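Handheld Gripper Practice Group
Minutes of the January meeting

Chair: Renata Kaczmarczyk (Kindia)
Minutes: Aatos Rautiainen (Juntunen)
Also represented: Vornine, Dudodard
Start: 9:30 a.m.

1. Previous minutes

Approved with one correction. Under item 4, "finger pad" should read "finger pad and backing." The correction affects the replacement rule, which applies to both parts.

2. Draft practice note, section 3: condition of fingers and pads

Kaczmarczyk presented the revised text. The previous draft required pads to be replaced "when worn." Vornine had objected in writing that the wording gave an operator no test to apply. The revised text defines three grades:

Grade A. No visible wear on the gripping face or edges.
Grade B. Wear at edges or corners only, including frayed fibers or a ragged outline. Gripping face continuous. Tool may be used. Wear to be entered in the tool log.
Grade C. Any lifting of the pad from its backing, or any break in the gripping face. Tool to be withdrawn.

Dudodard asked whether a frayed lower corner should be Grade C, given that the corner is the first part to touch the table on a low grasp. Discussion followed. The group's view was that fraying alone does not change the contact area enough to justify withdrawal, but that loose fibers must be trimmed before the next session. Trimming is to be done with the tool powered down and is to be logged.

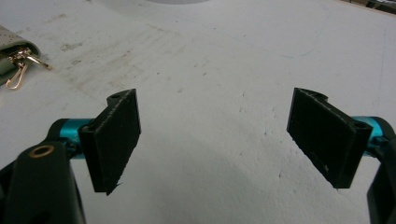

Juntunen asked that the left and right fingers be graded separately and the lower grade be taken as the grade of the tool. Agreed. Pads are to be replaced in pairs even where only one has reached Grade C. Vornine noted that this doubles its pad consumption and asked for its reservation to be minuted.

The inspection interval was set at 1,150 open-close cycles or the start of each working day, whichever comes first. Dudodard had proposed 3,000 cycles. The figure was not supported, as no wear records were submitted with it. Dudodard may resubmit with data.

3. Section 4: rods, inserts and fasteners

The guide rods are to be wiped with a dry cloth before each session. No lubricant is to be applied unless the tool builder's instructions call for it. Threaded inserts are to be checked by hand for looseness. An insert that turns in its housing puts the tool in Grade C regardless of pad condition.

Rautiainen pointed out that the draft uses "shaft," "rod" and "rail" for the same part. "Rod" to be used throughout.

4. Section 5: work surface and starting state

The draft required the work surface to be "clean." Kaczmarczyk considered this unenforceable, as light scuffs and smudges are normal on a pale tabletop in regular use and do not impair handling. Replacement wording adopted:

"5.2 The work surface shall be free of loose debris and liquid. Permanent marks and scuffs are acceptable. Marks that can be wiped off should be wiped off between sessions."

On the starting state, the following was adopted:

"5.3 Each recording shall begin with the fingers fully open, nothing held, and both pads clear of the surface. Task items shall be placed outside the space between the fingers."

Juntunen asked whether 5.3 excludes items with hanging hardware such as clasps and hooks. It does not. The hardware counts as part of the item, and the clearance is measured from its nearest point. A note to this effect will be added, with a warning that open hooks can catch on pad edges.

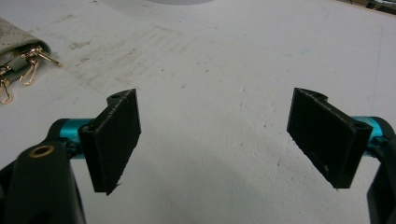
Fingers apart with nothing held; fabric item, likely a pouch, with gold-colored hooks at upper left. See 5.3.

Vornine proposed a minimum clearance between task items and fingers at the start. No value was agreed. The clause will read "clearly separated" in this draft and will be reviewed after the trial period.

5. Section 6: lighting

Overhead lighting is recommended. A soft shadow under the tool is acceptable. Dudodard reported difficulty judging the condition of black pads under bright overhead light, where detail is lost in the dark areas. Pad inspection will therefore be carried out with a separate hand lamp held to the side. Text to be added to section 3, with a cross-reference here.

6. Actions

Kaczmarczyk: reissue sections 3 to 6 with the wording adopted above.
Rautiainen: correct terminology; draft the log sheet with separate entries for left and right fingers.
Vornine: submit a clearance value with supporting records.
Dudodard: submit wear records if the longer interval is to be reconsidered.

7. Any other business

Juntunen will supply 2 spare finger sets for the grading trial. Labeling of spares was deferred.

Meeting closed at 11:40 a.m. Next meeting to be arranged once the reissued draft has been circulated.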